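Saturday, late

Did the early half-shift at Flurkstead to make up for Wednesday's appointment, so I had the floor to myself for most of it. Home by two and asleep on the couch by three, which explains why I am up writing this now.

The new cell on the cutlery line has been in since the start of October. Trondier supply the arm and the Lema software comes with it. Before that it was hand sorting: four of us at the bench, spoons and forks into trays, trays onto the rack. A good hour at the bench was 300 pieces. I kept my own tally for years and my usual was 279. I don't know what I'll do with that number now.

The arm is slower than that so far, but it doesn't stop for smoko and it doesn't talk over the radio. Two of the four from the bench have gone across to packing. One took the redundancy and has a job at the garden centre. I was asked to stay and learn the cell, mostly I think because I was standing closest when they asked.

My job now is a desk and two screens. Each morning I go through the simulated picks from overnight and mark the ones I think would go wrong on the floor. The pay is the same. The chair is better than the bench stool. My shoulder has stopped hurting for the first time since the kids were small, and I should put that down because I complain about the rest of it often enough.

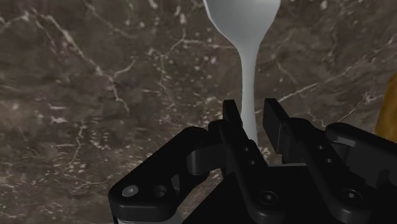 White spoon, marble benchtop, fingers still open.

I saved that one because I argued over it. The handle sits near the middle of the gap and I would have passed it, but on my first go I had it down as a fail out of habit. At the bench you picked a spoon up by the neck and never thought about it. Now I have to say where the neck starts. There was a meeting in the week where we spent most of an hour on that one question, and I did more of the talking than I have in any meeting there before. Came home hoarse.

The simulated benchtops are nicer than my kitchen. We have never had marble at Flurkstead. Ours is steel with a dent at one end from when the pallet jack got away.

This morning's pass rate was 92 per cent. The supervisor wants it higher before the second cell goes in, and the second cell is Dridema's order, so there is a date on it even if they won't tell us the date. I asked whether packing is next. I was told there are no plans - the same thing we were told at the bench last summer. I wrote down the time and who was in the room.

I miss the talk more than the work. At the bench you knew who had a sick dog and whose car wouldn't start. I ate lunch at the desk three days this week without meaning to. On Monday I'll walk over to packing and eat there, if they've left a chair.

Need to ring about the gutters. Bins out tomorrow night, recycling as well.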